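Print this page | E-mail this page
Share (42)
Last updated: 2023-01-01

FOR IMMEDIATE RELEASE

Costalau opens its folding sessions to the neighbourhood, with a free booklet for anyone who would like to start at home

ELLINE — Costalau, the household help and home organizing service on Mkhize Street, is starting the new year with a pile of clean laundry and an open invitation. Throughout January, neighbours are welcome to join Brolto, a relaxed program of folding and tidying sessions built on the ordinary clothes that people wear, wash and (as many of our clients cheerfully confess) leave in a heap on the spare bed until somebody is coming to stay.

Brolto began as a few pages of notes that our home helpers passed among themselves. Every helper had a favourite way of folding a T-shirt, and every one of them was quite certain that it was the right way, and when two helpers shared a household the drawers could get a little confusing. So we began writing the methods down, trying them on one another's laundry and keeping the ones that worked for most people in most rooms. The notes grew into a booklet of 74 pages, and the booklet has now grown into something we would very much like to share with the people who live around us.

"We love a beautiful linen cupboard as much as anyone, but Brolto is for the rest of the house," said a spokesperson for Costalau. "It's for the tops that come out of the dryer in a twist and the track pants with one leg inside out. It's for the sweater that you've folded four times and that still looks as though it's trying to get away from you! We want people to come in, pull up a chair and have a go, and if they go home with one fold that suits them then we've had a good afternoon."

Starting with a flat surface

The first session is given over entirely to laying things out. It sounds like a very small subject for a whole session and we did wonder, when we were planning it, whether anyone would stay to the end of it. They did, in our December trial groups, and several asked to do it again. Most of the trouble people have with folding starts well before the first fold, when a garment is lying on top of its own sleeve or has a second layer tucked up underneath where it can't be seen.

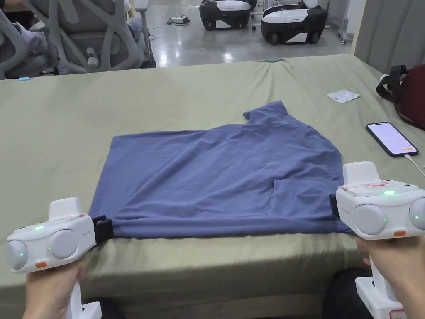

Blue-grey cloth spread on a sage-green sheet, with its near corners held and the far side still to be smoothed.

Our helpers teach the near edge first. Take hold of the two corners closest to you, draw them gently apart until the edge between them runs straight, and only then turn your attention to whatever is going on at the far side. There will nearly always be something going on at the far side. A bunched sleeve can be reached with the flat of the hand once the near edge is settled, and a flap that has doubled over should be opened right out before you go any further, even if it looks neat enough where it is. Creases that run diagonally are a good sign that one corner has been pulled further than the other, and the cure is usually to let go and pick it up again.

A bed is a perfectly good place to do all this. So is a kitchen table, or the lid of a chest freezer, or an ironing board if you have the patience for it. We do suggest putting a plain sheet down first, in a colour that is different from most of what you'll be folding, and we've become very fond of a soft sage green for the purpose. A top in blue or grey shows up nicely against it and you can see at a glance where its edges are. Anyone who has tried to fold a white pillowcase on a white bedspread in the evening will know what we're getting at.

Bigger pieces and awkward ones

From there the sessions move along to pieces that don't fit on the surface you have. This was the most requested subject in the 445 comment cards that our clients kindly filled out for us over the past year, and it took in everything from fitted sheets and beach towels to an enormous hand-knitted blanket that one family has been rolling into a ball and sitting on top of a wardrobe since they moved in. (We have since been to visit the blanket. It is now in thirds.)
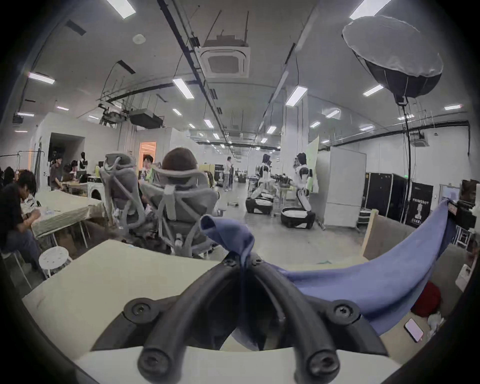
Large pieces are easier to manage when you stop trying to keep all of the fabric on the table at once. Pick up one fold, let the cloth find its own way down, and see where the weight wants to go before you decide on your first crease. With the blue cloth lifted into a little twisted peak over the beige tabletop, the rest runs off to the right in one long, smooth curve and drops over the side, and that curve is a useful thing to look for when you're working with anything soft. Once it is there, you can slide a hand along the fabric to the next corner without having to hunt for it. The method suits a narrow table very well. It's also a comfortable way for people to work if they'd sooner not stretch their arms above their shoulders, and our helpers will gladly show it sitting down as well as standing up.

We should say a word about conversation too, as it has turned into a bigger part of Brolto than we had planned for. Folding leaves the mind fairly free. In the trial groups people traded recipes, argued about fabric softener and compared notes on which children's clothes will survive a third child, and more than once a session finished with all of the laundry done and nobody making any move to put on their coat. We have lengthened the tea break accordingly.

Sleeves, legs and other long things

The third part of the program deals with what the booklet calls the long things: sleeves, leggings, pyjama bottoms, scarves and those knitted pieces that have rolled in on themselves in the wash and could be nearly anything until you open them up. For these we recommend holding both ends and drawing the piece out along its length, firmly enough to take up the slack but not so hard that a knit starts to give. Hold it there for a breath. The fabric tends to show you which end is carrying the extra width, and that's the end to unroll first.

People often want to skip this and go straight to folding in half. By all means try it both ways and see which you prefer! Our own experience is that a long piece folded while it is still rolled makes a sort of sausage that takes up twice the room in a drawer, and that it comes out next morning with creases in places where no creases should be. If you only want to practise on one thing at home, choose something in a soft knit, not too dark in colour, and give yourself plenty of table to either side.

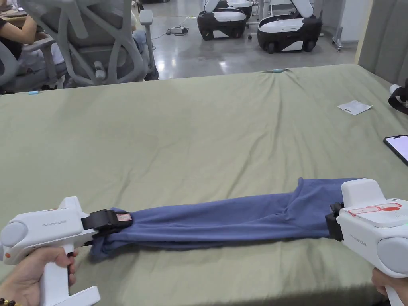 What happens at a session

Each Brolto session runs for 98 minutes, including the tea break, and yes, we know that's an odd number. We timed the trial groups and that was how long it took when no one was hurried, so we've left it alone. Groups are kept to a size where everyone can get a proper place at a table and a helper close by. You're welcome to bring a basket of your own clean laundry, and quite a few people do, but there will be plenty of practice pieces set out for those who would rather keep their socks to themselves.

The sessions cover:

- laying out tops and T-shirts, including the ones with stubborn sleeves
- sheets, towels and blankets on a small table or bed
- long and narrow pieces, knits in particular
- sorting a drawer so that the folded things stay folded
- packing a small suitcase for a short stay away

The last of these was added quite late in the piece, following a number of requests from clients with travel ahead of them. It makes use of the same folds as the rest of the program, with a few notes on what to put at the bottom and what to leave out altogether. Our spokesperson has strong opinions about the number of shoes required for a weekend and will share them if asked.

Comfortable clothing is a good idea, along with anything you need for close-up work, such as reading glasses. Tea, coffee and a plate of biscuits are provided. Children who are old enough to enjoy matching socks are welcome with an adult, and the helpers keep a special pile for them.

The booklet

For those who can't make it to Mkhize Street, the Brolto booklet is free of charge from the Costalau front desk while this first printing lasts, and our home helpers will be carrying copies on their regular visits in Elline. It has been set in large type at the request of our older clients and it lies flat when it's open, so that you can follow a fold with both hands busy. There's a blank page at the end of every chapter for your own notes. Please do use them, and please tell us what you wrote, as we expect to be putting together a second printing and would like it to have some of our neighbours' good ideas in it as well as our own.

"There's a lady in one of our trial groups who folds her tea towels in a way none of us had ever come across, and it's better than ours," the spokesperson said. "We asked her if we could put it in the next edition and she said she'd think about it. We're being very nice to her."

Joining in

Places at the January sessions are free and can be reserved in person at the Costalau front desk on Mkhize Street, Elline, or through any Costalau home helper. Session times are posted at the desk. The entrance is level with the footpath, and there is seating for anyone who would like to work from a chair.

About Costalau

Costalau provides household help and home organizing to families, older residents and people who have just moved house in and near Elline. Its helpers assist with laundry, cupboards, packing and unpacking, and the general putting away of things. Brolto is the company's first program for the wider neighbourhood.

Media enquiries: Costalau front desk, Mkhize Street, Elline

Comments (0)
Print | E-mail | Share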